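Taking Out the Power Supply in an Older Desktop Tower

By Katalin Bognár

You need a Phillips screwdriver, a small dish for screws and a clear table. Set aside 20 minutes the first time.

1. Shut the computer down, unplug the cord from the back and hold the power button in for 5 seconds.

2. Lay the tower on its side with the removable panel facing up. Open the panel and put it somewhere you won't step on it.

3. Touch bare metal on the case before you reach inside.

4. Unplug the power leads from the motherboard. The wide connector has a clip on one side. Squeeze the clip and pull on the plug, never on the wires. Then unplug the drives and the graphics card, if it has its own lead.

5. Take out the screws holding the supply to the back of the case. Mine had 4. Some towers also have a latch, so check for one before you pull.

6. Slide the supply toward the middle of the case and lift it out with its cables.
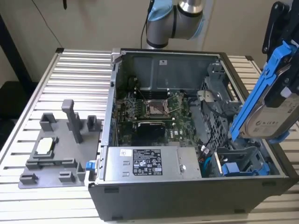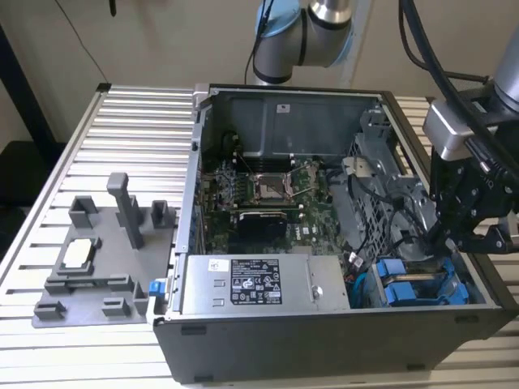

Before you order a replacement, write down what the old unit is rated for and measure its height, width and depth. I bought an 800 watt Trudex once and had to send it back when the case wouldn't take it. The rating is printed on the label, and on a supply like this one, with the black label on top, you can read it while the unit is still in the case. Copy the model number too, as sellers usually ask for it. Compare the plugs on the new unit with the old ones before you put anything back together.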